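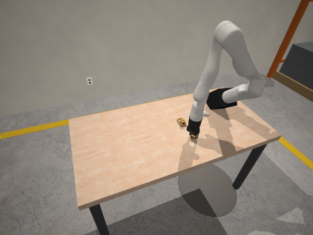

Chapter 7
When the Grip Fails: Dropped Parts and Unplanned Motion

After working through this chapter you should be able to:
tell a lost grip from a missed grip using the controller log
explain why a stopped arm may still be storing energy
set out a safe order of work for recovering a part from a closed gripper
write a fault report that another technician can use

7.1 The Arnthorpe stoppage

In May, a small assembly cell at the Arnthorpe plant dropped a plastic connector housing partway through a transfer. The arm carried on to the fixture, opened its fingers over nothing and went back for the next part. The program had no step that checked whether anything was in the gripper, so no alarm was raised. The cell kept running until the downstream press closed on an empty nest and tripped its own guard switch.

The technician on shift, Ashwin Poojary, pressed the stop at the operator panel and went in to clear the loose housing. He did not lock out the air supply. When he nudged the finger carriage to see whether it was sticking, the valve shifted and the jaws closed on his glove. He was not hurt beyond a bruised fingertip. The incident was recorded as a near miss and later reclassified as a minor injury.

The report, dated November 4, 2022, found two separate faults. The first was mechanical. The rubber pads on the Zikar gripper had worn smooth and the holding force had fallen to 91 per cent of the value set at commissioning. That would have been enough for a clean part, but the housings were arriving with a film of mould release. The second was procedural. The plant's written instructions treated a stop at the panel as equal to isolation, and it isn't.

The maintenance schedule called for pads to be inspected every 3,000 cycles. Sutanto, the integrator, had recommended 1,000 in the original handover notes. The figure was changed when the schedule was retyped into the plant's Brornance maintenance software, and the handover notes were filed in a different office.

7.2 Lost grip and missed grip

A missed grip happens at the pick. The fingers close beside the part, on one edge of it, or on nothing at all. Common causes are a shifted fixture, a poor vision offset or a part lying at the wrong angle. If the gripper reports finger position, the log will show the jaws closing past the expected width before the arm lifts.

A lost grip happens after a good pick. The log shows the correct width at closing, then a sudden change during travel. Look for worn pads, low air pressure, contaminated surfaces or an acceleration setting that is too high for the load.

The two faults can leave the same evidence on the table, a loose part and an empty gripper. Read the log before you move either one.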